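Fisby Home Help > Laundry and Linens > Bedding

Folding laundry on the bed without wrecking the bedspread

Posted by Evangelia Ververidis, March 2019
648 views

I live in a small one-bedroom and the bed is the only flat surface big enough to fold on. The table seats two and usually has the sewing machine on it. So everything comes up from the basement machines in a bag, gets dumped on the bed and gets folded there.

I have two problems with this. The first is lint. The dark clothes and the white things come up in the same bag, and by the time I have sorted them on the bed there is fuzz on the bedspread and more of it on the whites. The second is that the bedspread itself has started to pill in the middle, right where I drop the pile and drag things around. It is a printed cotton blend, brand name Plosska, bought new last fall. It gets washed every other week on warm.

I don't have room for a folding table. I have looked at the ones that hang on a door and they are too narrow for sheets. Is there a way to keep using the bed that is easier on the bedspread? And should I be folding the whites first or last? I have been doing them last and they pick up everything.

I also can't get the wrinkles out of thin white cloths (pillowcases, a table runner, some plain squares I use for bread) once they have been at the bottom of the bag. I don't own an iron and would like to keep it that way.

3 answers

kettlebrook
9 points

Just put a sheet down first. Any old flat sheet. Shake it out the window when you are done.

Folasade Ibrahim
334 points, marked helpful by the poster

The sheet is right, but I would use a smooth one and keep it for that job only. Flannel or jersey grabs lint and holds on to it, and then you are laying your whites on last week's fuzz. I use an old percale sheet in a plain color. It lives folded under the mattress on my side and goes in the wash with the towels.

On the order: whites first, before the darks are even out of the bag. If you can, bring them up in two bags. A pillowcase works fine as the second one. Once the whites are folded, move them off the bed entirely, to a chair or straight into the drawer. Then tip the darks out at the foot end, as far from the pillows as you can get, and work from there. If the darks have to come out first for some reason, heap them in one corner, leave them alone until the whites are finished, and don't spread them out to look for socks.

The pilling comes from dragging. Lift things off the pile. Zippers and hooks do the most damage, so close zippers before the clothes go in the dryer. For the pills you already have, a cheap fabric shaver will take them off, but go lightly over any printed part or you will dull the color. Wash the bedspread inside out on cold, and every other week is more than it needs if you sleep under a top sheet. I wash mine once a month.

For the thin white cloths, don't try to flatten them as they lie. Pinch the cloth near the middle, lift it clear of the bed and let the sides drop.
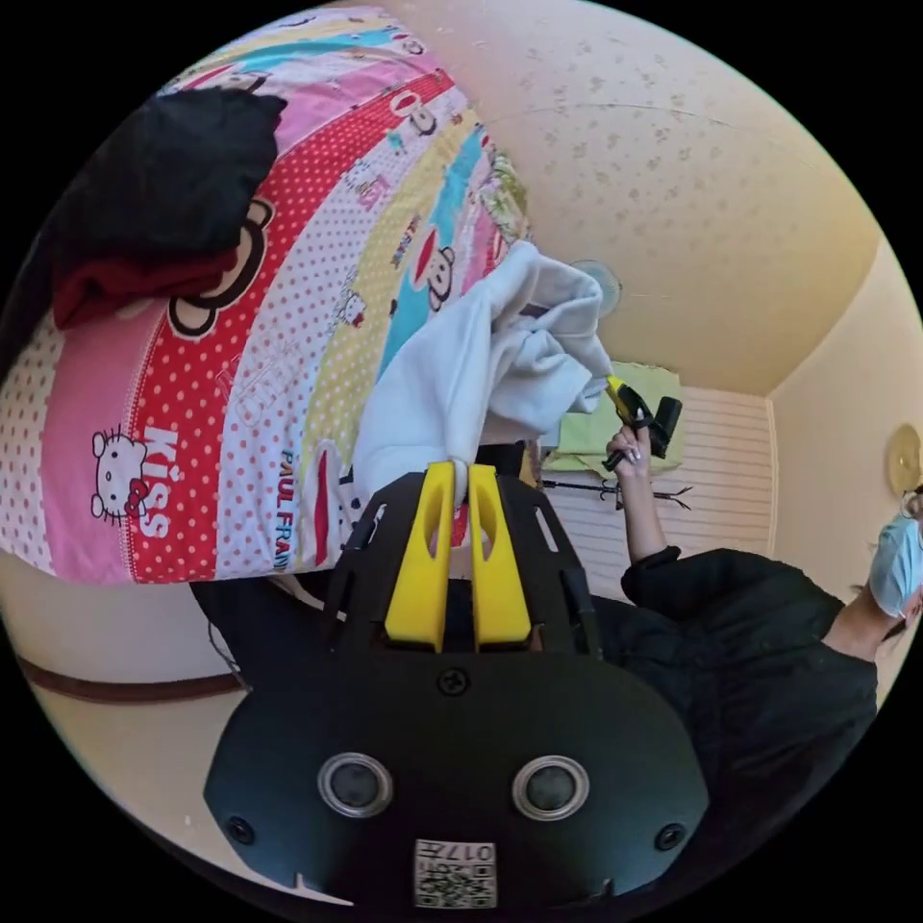

Give it two hard shakes from there, then find two corners on the same short side and shake again. Most of the light creasing drops out if the cloth is still slightly damp. If it has gone bone dry in the bag, run a wet hand over it before you shake. Fold it in half the long way, smooth it with your forearm from the fold outward, and fold again. Put the stack under something heavy overnight. I use the big cookbooks.

Pillowcases you can do the same way, but hold them by the closed end so the air goes up inside.

Take the cloths out of the dryer 7 minutes early if the machines in your basement let you stop them. Mine do, but you lose whatever time is left on the cycle.

R. in 2B
2 points

We had a Kokasard bedspread that pilled the same way and we gave up and turned it over. The back was plain but it has held up fine.

If there's a towel rail or a radiator in the bedroom you can hang the cloths there as you go, which saves having them on the bed at all. Turn the heat low or they go stiff.

Comment from Evangelia Ververidis

Thank you all. I found a percale sheet at the thrift store on Zervas Street and did the whites first this time, and there was much less fuzz on them. The bread cloths came out well enough for me. I will try the shaver on a corner of the bedspread in April when I switch to the lighter one.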